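Subject: Re: [hamia-demos] toilet lid takes, what counts as one?
From: Alžběta Havlíček
Date: 7th March
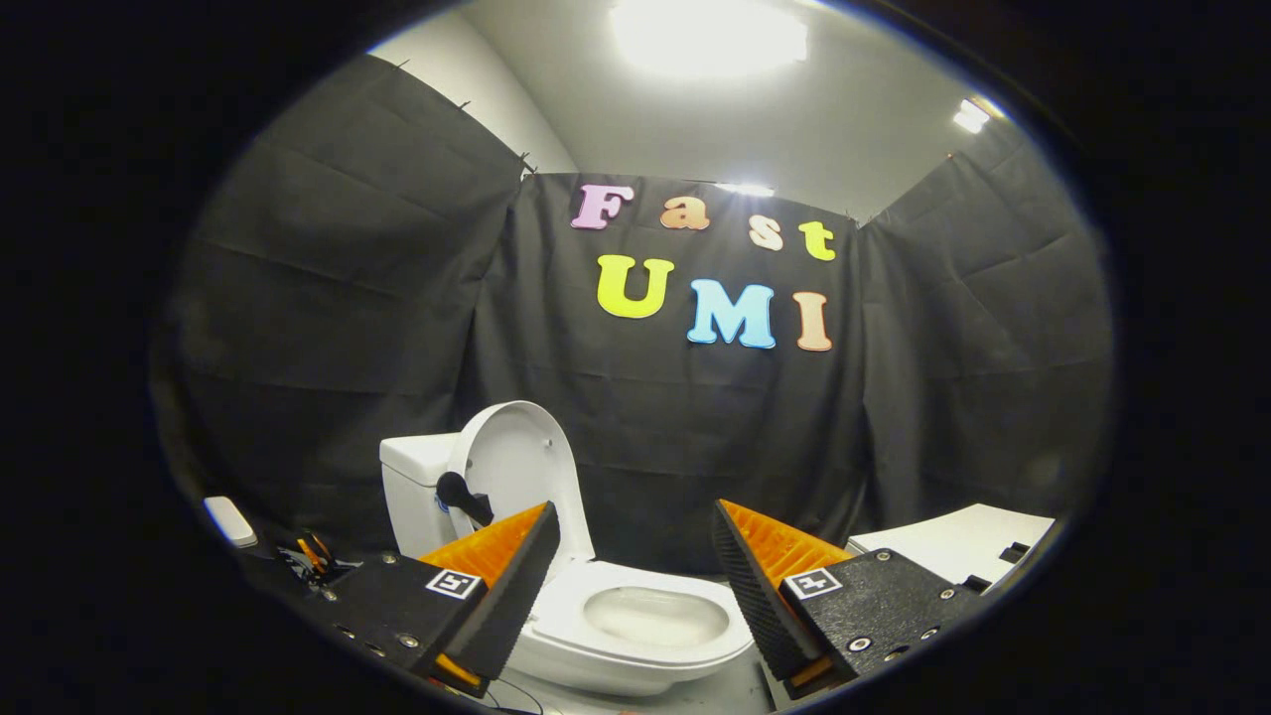 Replying to Tapio and Esko in one go, as they have asked the same thing in different fonts.

Tapio Jääskeläinen wrote:

> I have 48 lid takes from the curtained bay and I can't tell which of
> them are any good. Some begin with the lid up, some with it down, and
> in a few I close it, lose my grip and catch it again halfway. Do we
> keep the fumbles? Also, Esko says the letters on the back curtain
> will teach the policy to read. Is he joking?
>
> T.

Esko is joking. I think. Leave the letters where they are until the lid set is finished, then we move them and record another batch. If the policy only works with "Fast UMI" overhead, I would like to find that out from us and not from the people at Skuvdale, who have ordinary bathrooms with ordinary walls.

On the fumbles: keep them if you recovered and finished the job. A slip followed by a decent second grip is worth having, and we have very few. Bin anything where you stopped to think, talked to somebody, or put the gripper down with the recording still going. I watched one of mine from January last night and it is nearly a minute of me considering a hinge.

Opening and closing are separate tasks. Please don't do both in one take, however natural it feels. Start a closing take with the lid fully upright, fingers open, and hold still for 2 seconds so that the tracking can settle. Same pause at the end. Name the folders lid_open and lid_close, all lower case. Hyun-seo's script is unforgiving on this point and so is Hyun-seo.

Other things, in no order:

– Vary where you start from. Going through Tapio's first 10, I could lay one on top of another and barely see the join. Come in from the left, come in low, stand further back.

– Slower on the way down. Anything that ends in a bang gets thrown out, and the neighbours at Kemppainen have begun to make remarks.

– Both markers on the fingers need to stay in view when you close the grip. If your sleeve gets in the way, roll it up.

– Ceiling lights all on for this batch. We'll do a dim one later, once Raili has decided what "dim" means.

Raili, you asked whether Anovow would accept the takes without the wrist poses. No, they want poses for every one, and they want them in metres. I have 7 takes in millimetres that I would rather not discuss.

The flush handle is next, after the lids. I've put a draft of the task sheet in the shared folder. Comments welcome, jokes already made.

Alžběta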